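Lornik Bench Kit, pre-acceptance inspection checklist with comments
Site: Prerthorpe workshop, bay 2
Unit: Lornik four-link arm with printed gripper and memory/processor fixture board
Inspection: Stela Lungu
Comments reviewed by: Teodor Sandu
Supplier contact: Algirdas Kütt
Status: April trial period, conditional

Result codes: P = pass, C = pass with comment, F = fail, N/T = not tested

1. Documents and delivery

1.1 Packing list matches contents. P
1.2 Assembly manual supplied in English. C
Manual is revision B. The drawing for the wrist cover is from revision A and shows the older screw pattern. Supplier to send the corrected sheet.
1.3 Risk assessment supplied for the arm. P
1.4 Risk assessment supplied for the gripper. F
The supplier's assessment ends at the tool flange. Kütt's position is that the gripper is an accessory and the buyer assesses it. The kit is sold as one item under one order code, so we do not accept this. Open.

2. Power and stopping

2.1 Emergency stop within reach of the operator's normal position. P
2.2 Emergency stop removes drive power in every mode. P
Tested in teach, run and hold. Arm drops slightly on release of power; see 2.3.
2.3 Sag on loss of power within stated limit. C
Measured 23 mm at full reach, no payload. The manual gives 25 mm. Little margin. Repeat with payload before final acceptance.
2.4 Restart requires a deliberate action. P
2.5 Supply leads rated for the load and free of damage. P
2.6 Supply leads and power strips kept clear of the work area and walkways. C
Strips and leads are lying on the floor behind the aluminum panels. Acceptable for the trial. For permanent use, fix the strips off the floor and bundle the leads. Owner: Liviu Ghiță.

3. Arm and linkage

3.1 Visible link bolts present. P
3.2 Link bolts torqued and paint-marked. F
Torqued on the day, not marked. The kit does not include marking paint and the manual does not ask for it. Mark at next service.
3.3 No pinch point under 25 mm between links in the working range. N/T
Gauge not available.
3.4 Joint play within limit after run-in. P
Run-in was 306 cycles on the supplier's standard program.

4. Gripper

4.1 Fingers free of cracks, chips and loose layers. P
Inspected off the arm under a bench lamp.
4.2 Finger ridges even, no sharp burrs. C
One burr removed by hand with a file. Not a safety matter, but it would scratch a module label.
4.3 Grip force limited in software. P
4.4 Grip force limited mechanically. F
There is no mechanical limit. The supplier offers a spring coupling as an extra. Sandu's comment: the coupling should be in the base kit, given that the intended parts are memory modules and processors.
4.5 Spare fingers supplied. P

5. Fixture board

5.1 Board upright and secure, no movement by hand. P
5.2 Module clips hold at both ends. P
5.3 Processor holder supports the part without touching the contact side. P
Checked with a scrap processor.
5.4 Each holder labeled with its part type. F
No labels supplied. Operators were told verbally which holder takes which part.
5.5 Board corners and edges safe to handle. P

6. Approach and clearance at the board

For this section the arm was placed in the working area and the view from the wrist camera was used for reference.

6.1 Parts seated before approach. P
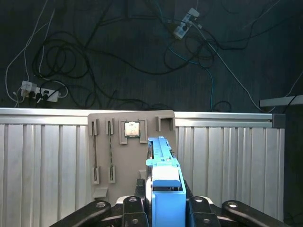

6.2 Approach path clear of the panel top rail. C
Path is clear at trial speed. The finger works close to the board and passes in front of its right edge, so a small error in board position matters. Add a position check to the start-up routine.
6.3 Empty holder treated as empty by the program. P
The upper right holder was left unfilled for this test. The program skipped it and logged the skip.
6.4 Loaded holders not disturbed by an aborted approach. P
Aborted by hand control ten times, with the modules and processor in their holders.
6.5 Glare from the panels does not affect part detection. N/T
The grooved panels give bright highlights. Endang Krishnan to repeat detection with the overhead lights on and off. If there is a difference, fit matte sheet over the panels.

7. Service offer

7.1 Response time stated in writing. P
7.2 Price of annual inspection stated. C
Quoted at 1,270 per year, travel excluded. The Wikano quote for comparable cover includes travel, and the two should be compared on the same basis.
7.3 Spare parts list with lead times. F
List received, lead times blank.

8. Actions before final acceptance

Supplier: 1.2, 1.4, 4.4, 5.4, 7.3
Ghiță: 2.6, 3.2
Krishnan: 6.5
Lungu: 2.3 repeat, 3.3, 6.2 start-up check
Sandu: 7.2 comparison

Trial use may continue at reduced speed with one trained operator present. Unattended running is not permitted while 1.4 and 4.4 are open.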